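Renting dishes for a backyard anniversary party

My parents had their fortieth anniversary party in our backyard in June. We had 2 months to plan it, 122 guests, and a kitchen that holds eight plates. I had never rented anything bigger than a carpet cleaner. I wrote down what we did as we went along and am putting it here while I still remember it.

The first question was whether to rent dishes at all. Paper plates would have been cheaper. My mother didn't say no to paper, but she went quiet when it came up, and my sister and I took the hint. We looked into buying plain white plates from a restaurant supply store and decided against it once we thought about where they would live afterward.

I got quotes from three rental companies. Gestetti was the closest, twenty minutes away, and had the nicest showroom. Their quote was $2,963 and covered dishes, glasses, flatware, tables, chairs, linens, delivery and pickup. Mondulov only rents tableware and linens, and they came in at $1,156 for that part. The third place never sent a number. I called twice and left it there.

We went with Mondulov for the dishes and got tables and chairs from my parents' church, which lends them to members if you haul them yourself. That took two trips with a borrowed trailer. The chairs were metal folding chairs and not pretty. With the covers on, they were fine.

Counting was the hard part. I assumed 122 guests meant 122 of everything. The woman at Mondulov asked what we were serving and when, and the list got longer with each answer. Dinner plates needed extras for people going back to the buffet. Salad plates could double as cake plates, but only if we had enough that no one had to wash any in between. Water glasses she wanted at one and a half per person. I thought that was padding. By eight in the evening there were half-full glasses on every flat surface in the yard, including the propane tank, and we were down to our last rack.

The pattern we picked is called Hemine. It's a plain white plate with a narrow rim. They had a square one that my sister liked, but we set both on the counter with a fork across them and the fork slid off the square one every time. We also got small dishes for butter and for olive pits. I ordered two dozen and could have used three.

Things I asked about before signing, in no special order:

Do the dishes go back clean? At Mondulov they go back scraped and rinsed, in the same racks they came in. Gestetti said scraped only. Rinsing for a party this size took three of us until almost one in the morning with a garden hose and two plastic tubs.

What happens if something breaks? There is a price list per piece, and it was more than I would have guessed for a water glass. They offered a damage waiver, which we took. It covers breakage but not missing pieces, so keep the broken ones. We put ours in a cardboard box marked with tape and sent it back with the rest.

Where does the truck stop? This one matters. Our delivery was to the "first dry, flat surface," which meant the garage. The racks are heavy. A full rack of dinner plates was as much as I wanted to lift, and we moved all of it from the garage to the side of the house ourselves. Borrow a hand truck.

When do they pick up? Ours was the next day between eight and noon. They came at 8:10.

The linens were Siddiqui, a brand the rental place carries, in a color they call oatmeal. I would order those again. They came pressed and on hangers and they hid the church tables completely. We were two short because I forgot the drinks table and the table for cards. We used a bedsheet on one and left the other bare.

If you have the room, set up one full place setting at home before you order. I did this on our counter with borrowed pieces and it changed the list. I dropped the bread plates after seeing how crowded a 60-inch round would get with eight people at it. I also found out that the soup spoons had no reason to be there, as we weren't serving soup.

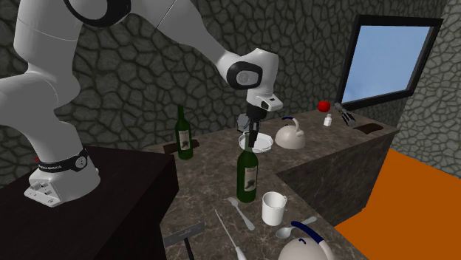 Small white dish on a kitchen counter, under a robot arm (computer rendering).

On the day itself, the setup took longer than I planned. Six of us started at ten in the morning and we finished the last table a little after two. Half of that was wiping. The plates came clean, but they pick up dust from the racks, and glasses show every fingerprint in the sun. Bring more towels than you think you need, and use the flat kind that don't leave lint.

We left the plates stacked at the head of the buffet and only put glasses, napkins and flatware on the tables. I had wanted everything set out, the way it looks at a wedding, but with a buffet people end up carrying their plate from the table to the food and back. Stacking them saved time and kept the bugs off.

Losses for the night came to four water glasses, one salad plate and a fork. The fork turned up in the flower bed in July, and I drove it back. They didn't charge us for it in the end.

My parents were happy. My dad gave a short speech and my mother corrected two of the dates in it. We had leftover cake for a week.

A few people have asked me for the full order list, with quantities. I have it on a sheet of notebook paper with barbecue sauce on one corner, and I'll type it up when I get the chance. The dinner plate count on it is wrong because we added a rack over the phone, so I need to check it against the invoice first.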